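Iltard Gripper Kit – Soft Goods Handling Gallery

Posted Aug 21, 2022

The Iltard kit is a two-finger gripper set sold by Arkbridge for small robot arms. It ships with the finger pair, an adapter plate, a wrist camera bracket and the Grollulel control software. The assembled gripper weighs 472 grams and is rated for 200 open-close cycles per battery-free test block, after which the software prompts for a zero check.

The gallery covers fabric handling. Cloth is harder to hold than a box or a bottle – it has no fixed shape, and the grip point moves as the material folds. Finger force for cloth is set in the Grollulel menu under Soft Goods, on a scale of 1 to 10.

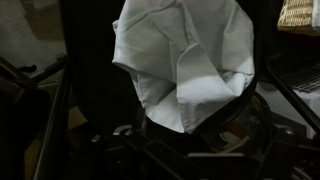
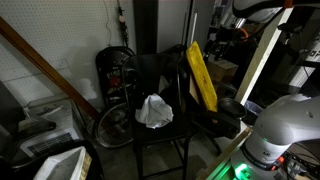
First picture: wrist camera view, white cloth between the black fingers. Second picture: white robot arm at lower right, black chair at center.

Notes for buyers

The wrist camera bracket is adjustable for tilt only. Mount it before running the cable, or the connector will be difficult to reach. Fingers are supplied in black.

The older Tennant adapter plate fits the current gripper body but needs the longer screws, sold separately in packs of 200. A revised plate is planned for October.

Loose fabric should be kept clear of the linkage when the fingers open. Setup sheets and spare finger pairs are listed on the Arkbridge parts page under Iltard.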